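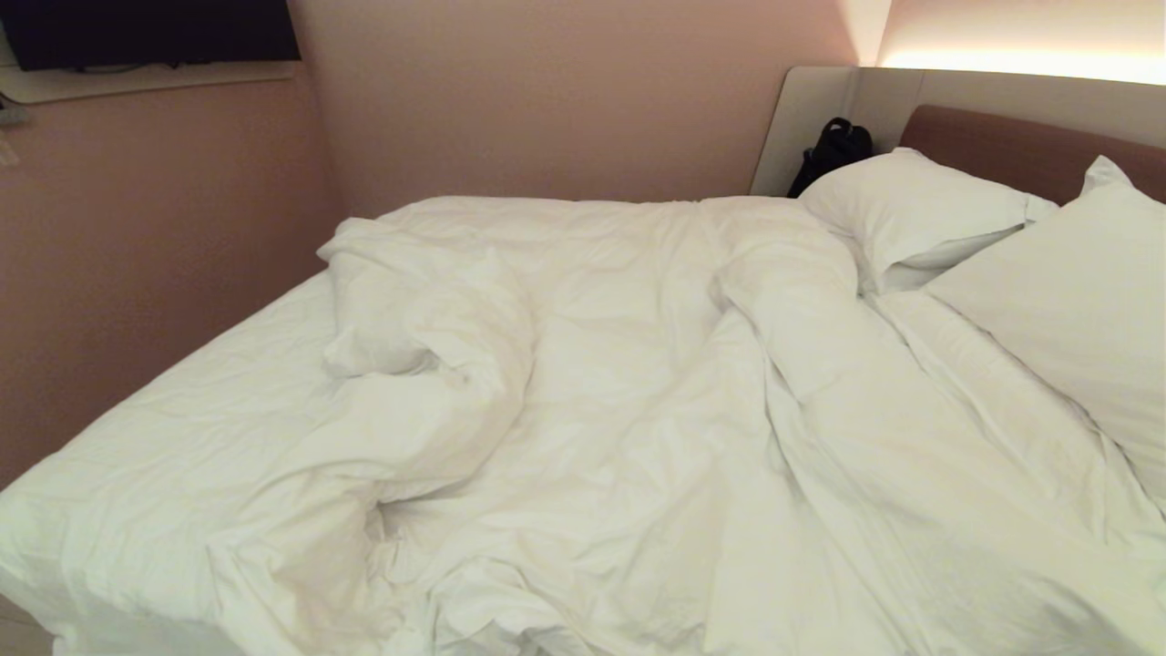
白被子的脾气

文/Liên Mai

我有一位堂姐，叫Ngọc Mai，在一家小旅馆里铺了很多年的床。旅馆名叫Radthorpe，藏在一条上坡路的尽头，门口有棵老桂花树，客房不多，墙壁的颜色倒是每间都不一样，住过的客人往往记不住房号，只说“我上次睡的是那间粉的”。那间粉的我也住过。墙是有点灰、有点旧的粉色，像晒过许多个夏天的布；床头是红棕色的软包，上沿圆圆的，后面衬着一块奶油色的高背板；床上则从头白到脚，枕头是白的，床单是白的，被子也是白的。早上起来把被子往旁边一推，它就在床中间拱起一座小山，卷着、拧着，褶子一道一道斜着往下淌，床单露出一大片，细细的皱纹也都在上面。我每次看见这样一张床，心里都会冒出两个念头，一个是再躺回去，另一个是去找堂姐，问她到底怎样才能把它弄平。

这篇文章拖了很久，就是因为第一个念头总是赢。

堂姐对白色床品有一种近乎固执的喜爱。她说花被套会骗人，睡皱了看不出来，沾了点什么也看不出来，铺得歪歪扭扭，往那儿一放还是热热闹闹的一片；白的就老实得多，哪里鼓了，哪里空了，光一照全都写在上面。她年轻时在别的旅馆做过，那边的床品是墨绿色配金边，她提起来至今还要皱眉头。到了Radthorpe，老板娘问她想要什么颜色，她想都没想就说白的，全要白的，于是一订就是200条床单，在储物间里从地板码到了架子顶。那批床单是从一家叫Đỗ的布行订来的，棉布，下水以后会稍微缩一点，所以尺寸要放大些买，这一点她叮嘱过我好几回，大概是因为我第一次自己买床笠时没有听她的话，套上三个角，第四个角无论如何也拉不下来，最后我坐在床垫上生了一下午的气。

说到床笠，那是铺床的头一件事，也是大家最容易马虎的一件。床面上绷得好好的，一看床角，布松松地垂着，往侧面搭出一个小口袋，睡两晚就跑到背上来了。堂姐的做法是先套床头的一个角，再套斜对面的那个角，然后才轮到剩下的两个。套完以后不要急着去抚平中间，要蹲下来，把手掌伸到床垫底下，把布边往里送，一直送到手腕都进去了为止。我学着做过，床垫比想象中沉，做完两边手臂都发酸，可是站起来一看，床单真的像水面一样平了。细小的褶子还是会有，棉布嘛，她从来不管那些，她说把棉布烫得一丝褶都没有，躺上去反倒像睡在信封里。

被子要难一些。大被子装进被套里，头一天还服服帖帖，过几个晚上芯子就往一头跑，一边厚得像面包，另一边只剩两层布。许多人嫌麻烦，早上隔着被套拍两下就算了，越拍越结团。堂姐教我的办法是走到床尾去，抓住被尾的两个角，连布带芯一起攥紧，抬到肩膀那么高，往前一送，让空气自己钻进去。送的时候手腕要软，像把一块桌布抛到长桌上那样。落下来不平，就再来一次。她在客房里做这个动作的时候，我总喜欢靠在门框上看，被子鼓起来的那一下，整个房间都好像跟着吸了一口气。

如果芯子已经跑得太远，抖是抖不回来的，那就得把被套翻过来重新套。翻面的办法各家有各家的说法，有卷寿司那一派，也有钻进去那一派（我小时候就是被派去钻的那一个，在里面迷过路，哭过，出来以后满头静电）。堂姐属于老老实实的一派：被套反面朝外，两只手伸进去，从里面捏住顶上两个角，再隔着布捏住被芯的两个角，一翻，一抖，剩下的就交给重量。她自己家里的被套四角都缝了布带子，用来系住芯子。布带是从旧围裙上拆下来的，有蓝格子的，也有洗得发白的黄条纹，反正藏在里面，谁也看不见。

我为了写这篇东西，还厚着脸皮从朋友的店里借了两床被芯来试。一床是Avach的，蓬松，轻，抛起来极好看，落下去却要等好一会儿才肯安静；另一床是Skornard的，沉一点，贴身，抛两下我就想坐下来喝茶。哪一床更好，我说不上来，冬天我想要沉的那床，到了黏糊糊的六月，我又觉得轻的那床简直是恩人。堂姐摸了摸，只说了一句：“都行，晒过就好睡。”

晒和晾，在她那里是两件分得很清的事。晒要看天，晾却天天都可以做。起床之后不要马上铺床，这大概是我从她那里学到的最合我心意的规矩。把被子掀到一边，让床单敞着，窗打开，人去刷牙、煮粥、浇花，过上一阵子再回来收拾。人睡了一夜，被窝里闷着一股热气和潮气，立刻盖得严严实实，看着是整齐了，晚上钻进去总有点不清爽。所以在Radthorpe，上午走过走廊，常能看见一扇扇敞开的门，里面的床都还乱着，白被子堆成各种样子，有的像馒头，有的像刚退潮的沙滩。客人若是续住，在门口看见自己的床还没收拾，偶尔会着急，堂姐就笑眯眯地说，它在透气呢。

一月里那边湿冷，桂花树光长叶子不说话，晾床的时间就要缩短一些，窗只开一条缝，再把走廊里的取暖器挪近一点点。那个月我去陪她住了几天，跟着她一间一间地铺，到后来两个人一人站一边，不用开口，她一抬手我就知道该抬手了。她说铺床最好是两个人，一个人铺要绕着床走个没完。她还给我算过，一间房里外收拾下来，光在床边就要来回走10趟。我说那你这些年绕床走的路，怕是够走回老家了，她想了想，认真地说，老家有海，走不过去。

铺到最后总要轮到枕头。枕头我一向是随手一扔的，堂姐看不下去。她会先把枕头竖起来，在两侧各拍一下，让里面的芯子往中间聚，再捏住两个上角往外轻轻一扯，角就饱满了，尖尖地翘着。然后靠着床头放，一个在里，一个在外，开口朝着没有门的那一边。她不爱在枕头正中间砍一掌，砍出个凹来，她说那像挨了打。晚上看书的人可以让枕头立着，睡觉的时候再放倒，两种姿势都舒服，所以枕头不能太软，软得立不住的，她一概归到沙发上去当靠垫。

白床品怎么洗，是朋友们问我最多的问题，大约都以为旅馆有什么秘方。堂姐的秘方平淡得让人有点失望：深浅分开，机筒不要塞满，洗好马上拿出来抖开。枕套比床单脏得快，要换得勤一些，她自己家里是每隔5天换一回枕套，床单则放宽到换两回枕套的时候一起换。有印子的地方先用肥皂搓，搓完泡一会儿，别指望机器替你操心。晾的时候床单对折搭在绳上，边对边拉齐，干了以后基本不用熨。叠的时候她喜欢哼歌，哼来哼去都是同一首，问她歌名，她说不知道，是她妈妈叠衣服的时候哼的。

我回到自己家以后，也把那套印着大朵牡丹的被套收了起来，换成了白的。头几天很是小心，连茶都不敢端进卧室，后来有一天早上实在困，端着粥坐在床沿上吃，滴了一滴，拿湿布擦一擦，也就过去了。每天起来我照样把被子推成一堆，先去煮水，再去阳台看看那几盆薄荷，等想起来了才回房间，走到床尾，抓住两个角，抬高，往前送。

有时候抖出来很漂亮，有时候一头还是鼓着。鼓着的那几天，我就给堂姐打个电话，电话那头总有风声，她多半正站在哪一间的窗边开窗。她问我粥吃了没有，问我枕头拍了没有，然后说先不讲了，粉的那间还没铺。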